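Startseite Testberichte Küche Wohnen Ratgeber Über mich

Klein, cremeweiß und erstaunlich geduldig: der Mini-Ofen Posasari im Langzeittest

Lesezeit: 9 Minuten 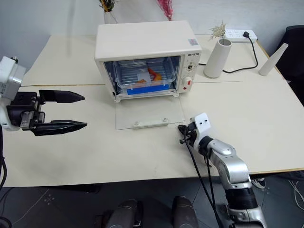
Der Mini-Ofen mit heruntergeklappter Tür, rechts daneben die Vase mit dem Trockengras.

Wer schon länger mitliest, weiß, dass ich mit kleinen Küchengeräten eine etwas schwierige Geschichte habe. Der Waffelautomat von Hirkix wohnt seit zwei Wintern im Keller, der Eierkocher ist zu meiner Schwester umgezogen, und vom Joghurtbereiter möchte ich an dieser Stelle gar nicht erst anfangen. Als dann im Frühling unser großer Backofen streikte und der Ersatz auf sich warten ließ, habe ich mich trotzdem noch einmal hinreißen lassen und einen Mini-Ofen gekauft. Der große ist längst wieder da, der kleine ist geblieben, und das sagt eigentlich schon ziemlich viel!

Gekauft habe ich ihn bei Kimaro, diesem etwas unübersichtlichen Haushaltswarengeschäft mit den viel zu engen Gängen, in dem man für Backpapier hineingeht und mit einem Nudelsieb wieder herauskommt. Bezahlt habe ich 82 Euro. Das ist für einen Ofen dieser Größe kein Schnäppchen, es gibt deutlich billigere, aber ich wollte unbedingt einen hellen. Bei uns steht er nämlich nicht in der Küche (dort ist schlicht kein Platz mehr), sondern auf dem cremefarbenen Tisch an der Wand, zwischen den weißen Vasen mit meinen Trockenblumen. Ein schwarzer Kasten hätte mich da jeden Morgen geärgert. Der cremeweiße fällt kaum auf, und Besuch hat ihn schon für ein Radio gehalten.

Bedienung

Es gibt kein Display und keine App, und ich war darüber sehr froh. Rechts sitzt ein schmales Bedienfeld mit zwei Knöpfen: oben der kleine für die Zeit, weiter unten ein größerer, runder mit roter Markierung, an dem man bei meinem Modell die Temperatur wählt. Darunter ist ein rotes Lämpchen. Mehr muss man nicht lernen. Ich hätte mir allerdings gewünscht, dass der obere Knopf etwas größer ausgefallen wäre. Mit mehligen oder nassen Fingern dreht man gern einmal darüber hinweg, und zwischen fünf und acht Minuten liegt bei einem Brötchen eben eine ganze Welt. Ich stelle inzwischen zusätzlich die alte Küchenuhr, so wie es meine Mutter auch immer gemacht hat.

Die Markierung am großen Knopf kann ich dagegen auch ohne Brille gut erkennen, und das kann ich wirklich nicht von jedem Gerät in diesem Haushalt behaupten.

Die Tür

Zur Tür muss ich ein bisschen ausholen, sie ist für mich das Beste und das Lästigste zugleich. Es ist eine Glastür mit weißer Griffleiste, und man kann sie ganz herunterklappen, bis sie flach auf dem Tisch liegt. Dadurch kommt man wunderbar an den Rost heran, nichts steht schräg im Weg, und ich verbrenne mir seltener die Unterarme als am großen Ofen. Der Preis dafür ist natürlich der Platz. Vor dem Ofen muss immer eine Fläche frei bleiben, in die man die Tür hineinlegen kann. In den ersten Wochen stand da ständig etwas: eine Tasse, die Zeitung, das Schälchen mit den Büroklammern. Mittlerweile räume ich den Streifen vorher ab, ohne noch darüber nachzudenken.

Die Griffleiste wird mit zwei runden Schrauben gehalten. An meinem Exemplar saß eine davon nach einigen Wochen nicht mehr ganz fest, eine halbe Drehung mit dem Schraubenzieher hat genügt. Wer so einen Ofen täglich benutzt, sollte dort einfach ab und zu nachfühlen.

Der Rost und was darauf passt

Innen liegt ein Drahtrost aus Metall. Zwei Scheiben Brot nebeneinander gehen gut, vier halbe Brötchen auch, eine Tiefkühlpizza normaler Größe nur in Stücken. Für uns zwei reicht das völlig. Am liebsten mache ich darin Gemüse: Kürbisspalten, Möhren mit Kümmel, kleine Portionen, für die ich den großen Ofen nie anwerfen würde. Dafür habe ich mir bei Cokholm eine flache Auflaufform besorgt, die gerade so hineinpasst, links und rechts bleibt ein Fingerbreit Luft. Messt bitte vorher nach! Ich habe eine zweite Form gekauft, die sich mit den Griffen nicht hineindrehen ließ, und die dient jetzt als Obstschale.

Überbackener Toast gelingt sehr schön, der Käse bräunt hinten allerdings etwas schneller als vorn. Ich drehe die Scheiben nach der halben Zeit um. Bei Keksen habe ich es zweimal versucht und es dann gelassen, da ist mir die Hitze zu ungleichmäßig, und so viele Kekse passen ohnehin nicht hinein, dass sich der Teig lohnen würde.

Kabel, Aufstellung, Reinigung

Das schwarze Kabel ist für meinen Geschmack lang genug, nur eben schwarz. Auf einer hellen Tischplatte sieht man jede Schlaufe. Ich habe die weiße Steckdosenleiste hinten auf dem Tisch liegen, und von dort schlängelt es sich quer zurück zum Ofen. Ein weißes Kabel hätte dem Gerät gutgetan, finde ich. Was mir beim Schreiben auch wieder einfällt: Die Vase mit dem Trockengras rücke ich ein gutes Stück weg, bevor ich einschalte, und die anderen beiden ebenso. Der Ofen wird außen ordentlich warm, auch oben, und getrocknete Blüten haben in seiner Nähe dann nichts verloren.

Zum Putzen nehme ich ein weiches Tuch und etwas Spülmittel. Die Scheibe wird schnell wieder klar, der Rost braucht nach Käseunfällen ein Bad im Spülbecken. Oben rechts auf dem Gehäuse klebt noch ein kleiner rechteckiger Aufkleber. Ich nehme mir seit Monaten vor, ihn abzulösen, und habe dann doch immer Sorge, dass ein Kleberand bleibt. Falls jemand von euch einen guten Trick kennt, der dem Lack nicht schadet, schreibt mir das gern in die Kommentare.

Würde ich ihn wieder kaufen?

Ja, und zwar denselben in derselben Farbe. Für eine große Familie wäre er mir zu klein, und wer viel backt, wird mit ihm nicht glücklich. Für Frühstücksbrötchen, ein spätes Käsebrot und das bisschen Ofengemüse unter der Woche mag ich ihn aber sehr. Im September probiere ich darin Bratäpfel, die ersten vom Baum sind schon fast so weit, und das Rezept reiche ich dann nach.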